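Home Stories Food Outdoors Archive Subscribe

We use cookies to remember your settings and see which stories get read. Accept Manage choices

Sour, slow and alive: a conversation with a home vinegar maker

Sutrisno Sitompul has a habit of handing you a spoon before you've sat down. The first one I got was pear vinegar, cloudy and pale gold, and it made my eyes water in the best way. "Wait," he said. "Now taste it again. The second sip is the real one." He was right! The sharpness stepped back and there was the pear, plain as anything.

Sitompul started making vinegar by accident. A neighbor in Dikik gave him a crate of windfall apples one October, he pressed them for cider, and then he forgot the last jug in the garage with a dish towel over it. "I came back to it after the holidays and there was this thing floating on top, like a jellyfish. I thought I'd ruined it. My wife thought I should call somebody." The jellyfish was a mother, the mat of bacteria and cellulose that turns alcohol into acetic acid, and he has kept descendants of it going for 12 years.

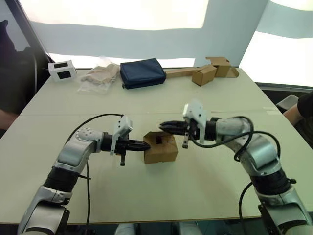
Arms and grippers at the white table.

These days he runs five crocks in a spare room that smells like a pickle jar with the lid off (he claims he can't smell it anymore). Apple is always going. The others change with what people bring him: plums, stale beer, a batch of honey wine that went nowhere for months and then took off in a warm spell. He likes a wide crock, filled no more than two-thirds, because the bacteria need air. "People want to seal it up. They're so used to canning. You have to let it breathe, and you have to keep the flies out, and that's most of the job. Cloth and a rubber band."

I asked him what beginners get wrong, and he laughed for a good while. "They poke it! They pick up the crock and tilt it to look. The mother sinks, and they get upset and email me." A sunken mother is fine, he says. A new one will usually grow over the top. Fuzzy mold is another matter, green or black or white, and then the whole batch goes out.

He is just as firm about canning with homemade vinegar, and his answer is don't. The acidity wanders from batch to batch, and safe pickling recipes count on a known strength. "Put mine on a salad. Put it on beans. For the cucumbers in the pantry, buy a bottle."

And beans are where he really gets going. A spoonful in the pot at the end, never at the beginning, or the skins stay tough. He puts plum vinegar on roasted squash and apple in his onion soup – "just enough that you can't say what it is" – and he drinks the beer kind with soda water and too much sugar, a taste I haven't caught up with yet. 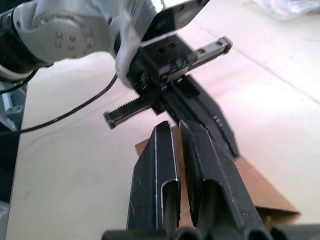
Govindasamy
Staff writer, food and home

The part I keep thinking about is the waiting. Sitompul's apple vinegar sits for four months before he tastes it seriously, then goes into bottles for as long again. He writes the dates on masking tape and keeps a notebook with stained pages. One entry reads, in full, "smells like nail polish, be patient." That smell is common partway through and normally fades, he told me, though he did once lose a quince batch that never got past it. "I still feel bad about the quince. Beautiful fruit. I was greedy and started it too warm."

He gives a lot away. Anyone who asks can have a piece of the mother in a jar with a splash of vinegar to keep it happy, and a page of handwritten instructions comes with it. I carried mine home on my lap. It's on top of my fridge now under a square of old pillowcase, and so far I have only tilted it once.

His next crock will be blackberry, if the canes behind the house do what they did last year. He has already washed it.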